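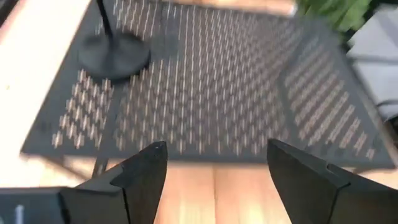

3.2 Surface Materials and Object Placement

Home | Articles | Current Issue | Archive | For Authors

The second part of the study concerned what people put under the things on their desks and tables. Matubbar's earlier survey of home workspaces in Steltivwood had recorded mats and trays only as "accessories," without separating those that hold an object in place from those that protect the surface beneath. The present section treats the two uses apart.

Participants in 59 households were asked to list every item that stood on a mat, tray or sheet on their main work table, and to state how often each item was moved. Stands and lamps with a single round foot were named more often than any other class of object. Respondents described them as heavy at the bottom and awkward to shift, and several reported marks left on the table by an earlier stand.

Figure 4. Round black base with a thin upright pole, resting on a dark gray mat with staggered slots. The wooden tabletop shows through the openings.

Slotted mats of the kind in Figure 4 raised a question of classification. A closed mat hides the table completely, while a slotted one leaves part of it in view, and participants disagreed on whether the latter should count as a cover at all. We grouped slotted mats with covers wherever the object stood wholly on the mat, and with trays wherever the mat had a raised border on all sides. Mats with a lip along only part of the boundary were assigned to the first group. This rule was applied by two coders working separately; 5 cases were settled by discussion.

Placement within the mat also varied. Of the 200 items recorded, 70 were reported to stand near a side or corner, a habit that participants linked to keeping the middle free for writing or meals. The Gilitz households departed from this pattern, placing lamps toward the center — a difference we attribute to the smaller tables common in that district.

Cleaning practice is treated more fully in Section 4. It should be noted, however, that owners of slotted mats reported lifting the mat less often than owners of closed ones, and that crumbs and dust beneath the openings were a frequent complaint in the Swai interviews. Tahsin Matubbar conducted these interviews in February, using the same question sheet as in the Hasmont pilot.

Shares 5 | Comments 0

Contact the editorial office | Back to top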